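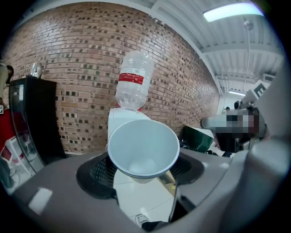

Hendance Workplace Supplies | Water & Refreshment Department

Equipment > Breakroom > Bottled Water Coolers

Flundix Bottled Water Cooler, white
Page by Pieter Ndlovu | Updated May
100 shares | 4 comments

The Flundix is a floor-standing cooler for offices, workshops and waiting areas that don't have a water line nearby. The bottle goes in upside down with the cap at the bottom, and the water feeds into the tank by gravity. It needs a level floor and a grounded wall outlet. No plumbing is required.

Price: 2,982 rand, cooler only. Bottles and cups are ordered separately.

The cabinet is white. There are two taps, one cold and one hot. The hot tap has a child lock, which you press in before pushing the lever down. The heater draws 500 watts while it is warming the tank and then cycles on and off. It has its own switch at the back, so sites that only want cold water can leave it off.

The drip tray lifts out. Empty it when the float shows red and wash it with dish soap. Don't put it in a dishwasher, the older trays warped.

Placement

Leave a hand's width between the back of the cabinet and the wall. The coil at the back gives off heat and needs air. Keep the cooler out of direct sun, especially if you use clear bottles. Brick, plaster or tile behind it makes no difference. An extension cord is not covered under the service plan.

Changing the bottle

Turn off the heater switch. Lift the old bottle straight up. Wipe the neck of the new one with a clean cloth, peel off the sticker and leave the cap on. Tip the bottle over and lower it onto the probe until it seats. You will hear air come up through the water. Run the cold tap until it flows steadily, then the hot tap, then turn the heater back on.

A full bottle is heavy. If lifting is a problem at your site, ask Ruan Mathebula on the service desk for the smaller size, which fits the same collar.

Cups

We stock light blue paper cups in sleeves of 100 or a carton of 400. They nest, so pull from the rim and check that you have only one. They are meant for cold water. For tea or anything from the hot tap, order the Nilier double-wall cup.
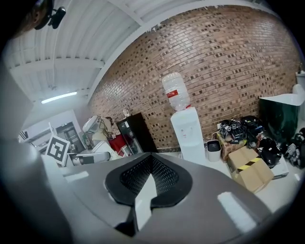

How often does the cooler need to be cleaned?
Every three months in normal use. We send a technician if you are on the service plan, and the visit takes less than an hour. If you do it yourself, use the Weerakoon cleaning kit and follow the sheet inside the lid. Drain both tanks first and let the hot side cool.

Delivery

Orders placed before noon on Monday go out the same week. The cooler ships upright. Let it stand for a few hours before plugging it in, and overnight if the carton arrived on its side. The driver will take the old cooler away if you put that on the order form.

Spare parts kept in stock: cold tap, hot tap, drip tray, probe collar, rear feet.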